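Tapia Hand: frequently asked questions
Last updated 27 Jan 2024

This page covers the Tapia five-digit hand, its knit covers and the loan service run from our Flondton workshop. For arm mounting plates, see the Bilside adapter sheet.

What sort of objects is the hand meant for?
Soft, narrow or awkward items that a two-jaw gripper tends to drop or crush: straps, cord, cloth, small bags. Woven goods on a hard, polished top are a common test, and the wrist camera gives the operator a close view of the fingers and the work.
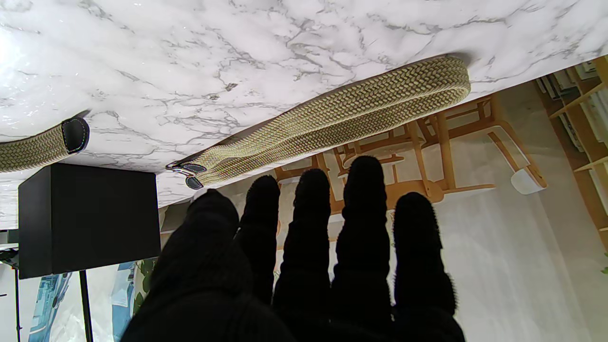
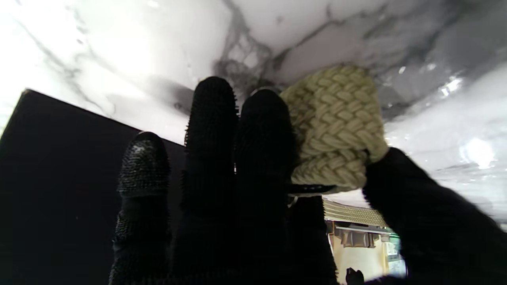
Braided work at a marble top, from the wrist camera.

Cluvudport Packing asked whether the cover has to be worn at all, as their own trials with bare fingers had gone well enough on cardboard. On cardboard it can be left off. On polished stone, glass or lacquer we ask that it stays on, and damage to a surface by an uncovered hand is not included in the loan agreement.

How long does a cover last?
In our own tests a cover was replaced after 19 days of daily use. Rough cord wears the fingertips first. Fuzzing of the outer fibres is normal and does not affect grip. A hole at a fingertip does, and the cover should then be changed.

Can covers be washed?
Yes, by hand in cool water. Dry flat. Do not refit a damp cover.

What can the hand lift?
The rated load is 2 kg with all digits closed and the palm facing up. For a pinch between thumb and one finger, use the table in the manual. The figures there are for dry objects.

Does the wrist camera need calibrating?
Once after fitting, and again if the bracket has been moved. The routine takes about 17 minutes. Keep the lighting steady while it runs. Strong glare from a glossy worktop can make it fail; if so, lay a sheet of plain paper over the worktop and start again.

Will it fit my arm?
It fits any arm that takes the Bilside plate. Check the bolt pattern before ordering. Other plates can be cut to drawing at extra cost.

How does the loan work?
Loans run for 3 weeks from delivery. The case holds the hand, the camera and bracket, a power supply and spare covers. Return carriage is paid by the borrower. A loan may be extended if no one else is waiting.

Is there a left-handed version?
Orders open in April. The covers are not interchangeable between left and right.

Where do I send a faulty unit?
To the Flondton workshop, in its original case, with the fault form inside the lid. Remove the cover first and do not open the palm housing.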